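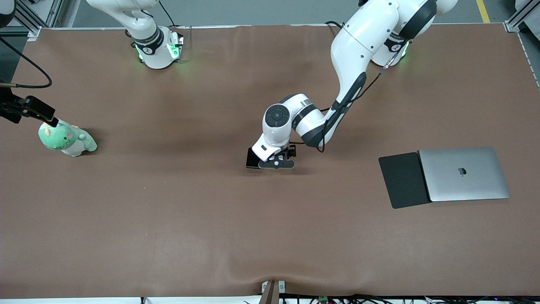

The April swap is coming, and the seed drawers are fuller than they've ever been!

If you joined over the winter, a quick word on how it works. The Itley seed library lives in the old card catalog at the back of the reading room, and everything in it is free. You take what you'll plant, you write it on the sheet, and if your plants do well you bring some seed back in the fall. You don't need to be a member of anything. You don't even need a garden. One of our best basil growers has a fourth-floor window and a row of coffee cans.

We sorted the last of the winter donations this month and the final count on the ledger is 3,000 packets. I had to go back and read the number again. Beans take up the most room, as always (people are generous with beans, and a bean is big), but the real surprise was the greens. We have 13 kinds of lettuce, including a speckled one from Domingo Cisternas that held all the way into July last year without turning bitter. He sowed it on the north side of his garage and watered it in the evening, and that is the whole of his secret as far as I could get it out of him.

Tomatoes first, because that's what everybody asks about. We have 12 varieties, and if you haven't started yours yet, you are still fine. I know the forums will tell you that you're behind. Mine went in late last spring after the mice got my first tray, and by August you couldn't have told my plants from next door's. Sow them a quarter inch deep, keep them warm until they come up, and then get them as much light as you possibly can. Leggy seedlings can be buried right up to the first leaves when you pot them on. They root all along the stem and end up sturdier for it.

The one I'd grab is a plum tomato that Abelardo Barrientos has been saving since he moved here. It came to him without a name, so the packet says "Abelardo's plum," and it makes the best sauce I have ever put in a jar – thick, sweet, hardly any seeds to strain. There are only 2 envelopes of it left in the drawer. He has promised more in the fall, but please share if you take one.

Now peppers, where I have to be a bit more careful. Several of last year's sweet peppers came up hot. Very hot, in the case of the ones Kylie Kereama stuffed for her in-laws. Peppers cross easily when they're grown close together, and you don't see it in the fruit you pick, you see it in the plants that grow from that fruit's seed. So we've put a red dot on any pepper packet where the grower had hot and sweet kinds in the same bed. They're still good fun to grow. Taste a small piece before you cook for company.

Squash is the same story. If you'd like to save squash seed this year, come find Said El Fassi at the swap and have him show you how to hand-pollinate. You tape a female flower shut the evening before it opens, tape a couple of male ones too, and in the morning you do the bee's job and tape her up again. Tie a bit of yarn on the stem so you know which squash to keep. It takes five minutes and it's oddly thrilling when the thing starts to swell!

If that sounds like too much for a first year, save beans, peas, lettuce or tomatoes. They mostly pollinate themselves. Leave the bean pods on the plant until they rattle, shell them, and let them dry indoors for a couple of weeks. A properly dry bean won't dent when you bite it.

A few housekeeping things. Please write the year on your envelope. We get lovely packets with a drawing of a carrot on the front and no date at all, and carrot and onion seed fades so quickly that we can't put those out without a germination test. The test is easy, by the way: ten seeds in a damp paper towel, into a bag, somewhere warm, and check after a week or so. Seven or more sprouting is plenty good. Please also leave out anything from a hybrid packet, as it won't come true.

Tharindu Munasinghe is bringing curry leaf seedlings again, and long beans, and he'll talk about growing both in a short season. Last year I killed my curry leaf by overwatering it in January. I'm getting another.

The swap starts at 10 in the morning in the reading room, and we'll keep going until 1. Bring envelopes if you have them, a pen, and any spare pots, washed. If you have nothing to bring, come anyway and go home with your pockets full. Leftover seedlings will be on the front steps afterward for anyone walking by.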